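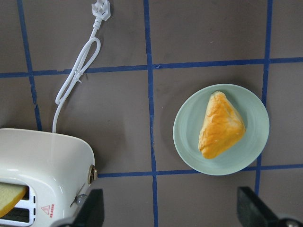 Why does the planner refuse a goal that the arm can clearly reach? The goal pose is probably stamped in the wrist camera frame, and Undus only plans in the base frame.

## 4.2 Setting the planning frame

1. Stop the planner and leave the Fliden driver running.
2. Open `undus.yaml` and set `planning_frame` to `base`.
3. Set `frame_timeout` to 32 ms. Longer values let old transforms through.
4. Set the image delay to 375 ms if you use the Lapointe detector — leave it at zero for anything else.
5. Restart the planner and wait for `READY` in the log.
6. Send a test goal with `undus goal --dry-run`. The path is drawn in the viewer and the arm stays still.

**Note:** Error 694 means the transform tree is broken between wrist and base. Reload the hand-eye calibration file and repeat step 5.

**Note:** The planner gives up after 600 tries. Raising the limit seldom helps; move the start pose instead.

**Caution:** Dry-run mode is cleared at every restart. Check the viewer banner before you send a goal.

Calibration files made before March must be converted first (see 4.5, by Thérèse Lévesque).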